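Comparison of Folding Methods for Small Towels in a Shared Laundry Room
Student project report, Textile Care course, Mesdale

3. Method

The towels came from the laundry room of the Nurkton student house. We used 52 small towels of the same type. Each towel was folded by one of two methods. In the first method the towel is folded in half two times. In the second method it is folded in three parts along the long side, and then in half. The second method is the one used in the Heinonen guide, which we read in the first part of the course.

After folding, the towels were put on the table and the height of the stack was measured with a ruler. Then they were moved to the basket and stayed there until the next morning.

4. Results

The towels folded in three parts kept their shape better in the stack. With the first method the corners opened more often – mostly when the towel was on top and had no weight on it. The total cost of the project was small, because we only had to buy a ruler and one extra basket.

The edges were a bigger problem than we expected. A towel with loose threads at the corner is difficult to fold straight, and the layers do not meet at the side. We did not remove such towels from the test, as they are normal in a shared laundry room.

The care label should also be considered. When it is on the outside of the fold it is easy to read, but the stack looks less tidy. We could not agree on which is better and we leave this question open.

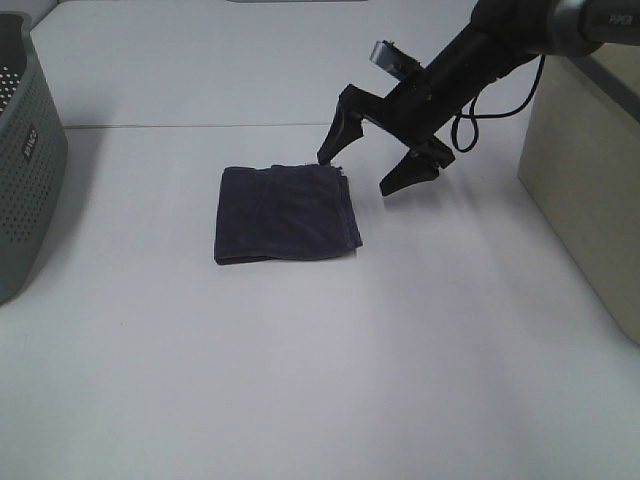
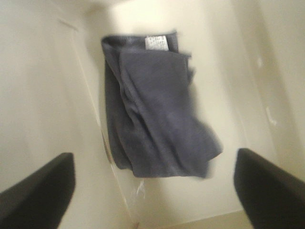

Figure 3. Folded dark blue cloth on the table (first picture) and folded cloth with the care label on the outside (second picture).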